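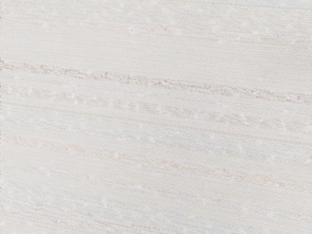 How to wash and press a slubby tablecloth

Slub cloth has thicker, uneven yarns running through it, and they behave differently from the fine threads on either side. They hold more water, take longer to dry and go shiny if you iron them hard. A plain cotton or linen cloth will put up with most things. A slubby one needs a bit more care.

Before you start

Check the label for the fibre. These steps are for cotton, linen or a mix of the two. Measure the cloth and write the size down, so you can tell later whether it has shrunk.

Washing

1. Shake the cloth outside and brush off any crumbs.
2. Dab fresh marks with cold water and a little washing-up liquid. Work from the edge of the mark towards the middle and don't rub across the slubs, as they fluff up.
3. Wash at 30 or 40 degrees with a liquid detergent and no softener.
4. Spin at no more than 1000. If your machine has a lower setting, use it.
5. Take the cloth out as soon as the cycle ends.

Drying

Fold it over the line with the slubs running along the line, and pull the edges straight by hand. Bring it in while it is still slightly damp – the thick yarns should feel cool to the touch.

Pressing

Clear a long table and pad it with a folded blanket and a clean sheet. Lay the cloth wrong side up. Press with a medium iron and lift it between places, working out from the centre. Use steam on the thick bands and leave them to cool before you move the cloth along. 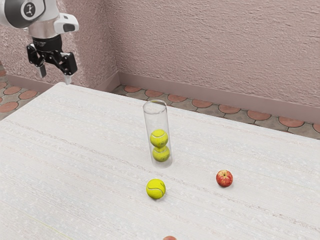

A long table gives you more room than an ironing board.

If a yarn snags

Don't cut it. Ease the loop through to the back with a blunt needle, then stretch the cloth gently on both sides of it. Ilze Mockus at Paju uses a fine crochet hook for the same job, and that works well on looser weaves.

Store the cloth rolled on a tube. If you have to fold it, change the fold lines each time.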